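Review: hand-held gripper, tried at the Corik open day
May 29, 2025

Corik ran its open day in a borrowed apartment kitchen, and visitors could try the hand-held gripper for themselves. I got two turns with it, one before lunch and one after. Siiri Riihimäki ran the table and kept the instructions short: pick up a utensil, put it back in the holder, repeat.

The grip is the best part. The fingers close flat and straight, and a thin handle stays where you put it. Chopsticks were harder. I dropped 3 before I got the angle right.
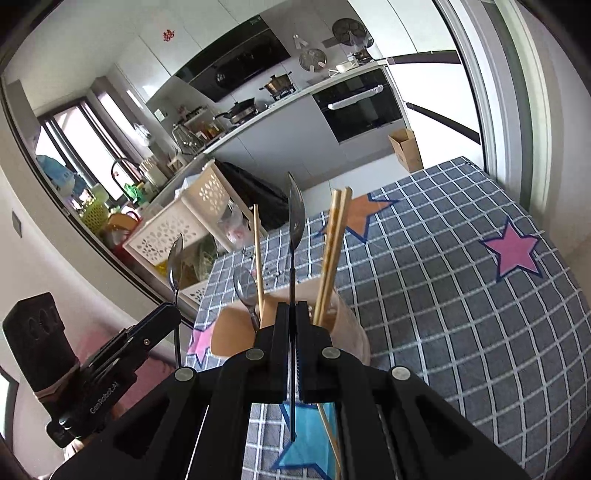 The gripper holding a dark metal utensil in front of the wooden holder.

It is wide for close work. With several things standing in the same holder, I had to come in from above and watch the linkage arms on both sides. My wrist was tired after 4 minutes - a strap would help.

Venla Kauppinen, who came with me from Runberg, has smaller hands and found the squeeze too stiff. She would still use it for short sessions, and so would I. The next open day is in August. Go early if you want a second turn.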